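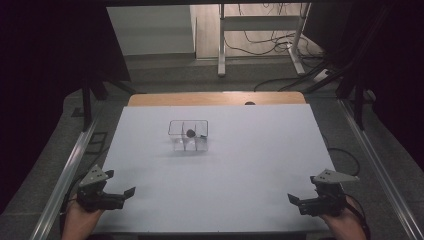
Shellfish hatchery open day, Jelport – notes from the visit

Posted 29 April 2025

Typing this up fast before I lose the scraps of paper. Went to the spring open day at the Panard hatchery in Jelport, the one that sells oyster seed to most of the small growers along our stretch. Doors at nine, parking on the gravel by the boat ramp, full by nine fifteen. Get there early next year or walk from the ball field.

Sign-in, boot dip, hairnets for the algae room. Two groups. Ours did the wet side first.

Water intake

Started at the pump house. Twin intake lines, one running while the other gets flushed and dried out. They swap them every week in summer, less in winter. Sand filter, then cartridge filters, then UV. Somebody asked about low salinity after the heavy rain in March and the answer was pretty frank – they shut the intake at low tide and ran off the storage tanks till it came back up. Lost part of one larval batch anyway. Good to hear a straight answer on that.

Alarm system is new. Calls a phone if flow drops. Before that it was a person sleeping in the office.

Algae room

Warm, bright, loud. Starts in little flasks, goes to bigger ones, then carboys, then the tall bags hung along the wall. Green ones and brown ones. The brown is what the larvae get first. They said feed is the biggest cost after wages and I beleive it, the lights alone must be something.

No touching, no leaning. One of our group leaned.

Larvae and setting

Broodstock are kept in chilled trays and warmed up slowly to condition them. Spawning was not on for the open day, they had done one 5 days earlier, so we got to look at larvae under the scope. Swimming like crazy. Line for the scope was long, most people got half a minute.

After that the setting tanks. Ground shell in the bottom of screened cylinders, larvae settle on a grain each and you get singles for cages. For people doing reef work or spat on shell they fill the big outdoor tanks with bagged shell. Bags were piled up out back, 112 on the tally board. Smelled like you would expect.

Nursery upwellers

Best part for me. The floating upweller is tied up at the end of the dock, silos in two rows, paddle wheel pushing the water through. They had the lids up and pulled a silo so we could put a hand in the seed. We buy at 2 mm and have always wondered if we should pay extra and go bigger. Their view: if you can't get out to shake bags at least weekly, buy bigger. Fair enough. We'll be pricing it.

Asked about fouling. They rinse silos with fresh water and grade often. No magic.

Talks and tables

Short talks in the net shed, folding chairs, bad sound. The lease and permit one was packed. Main thing I wrote down – send in the gear drawing with the site map the first time, missing drawings are what holds most applications up. Also mark your corners before the survey, not after.

Poojary had a table with cage clips and floats, decent prices, the floats felt thin to me. Cutum was showing a tumbler grader, runs off a small generator. Ran a basket of culls through it and it did fine on the mediums, bit rough on the thin lipped ones. Would want to see it with our own product before spending that kind of money. They'll bring it out for a day if a few farms share.

Lunch was chowder and rolls, gone by noon. Sign-in sheet was up to about 140 by then, busier than last time for sure.

Odds and ends

Seed orders for late summer close soon and the bigger sizes go first. Deposit is nonrefundable now, it didnt used to be. Pickup only, bring your own cooler and damp burlap, no ice straight on the seed.

They are short on clean shell and will take it by the truckload if it has been aged outdoors. Call ahead.

Handouts on the ferry seat behind me if anyone in the group wants the permit one – I grabbed extras. Will drop them at the dock box.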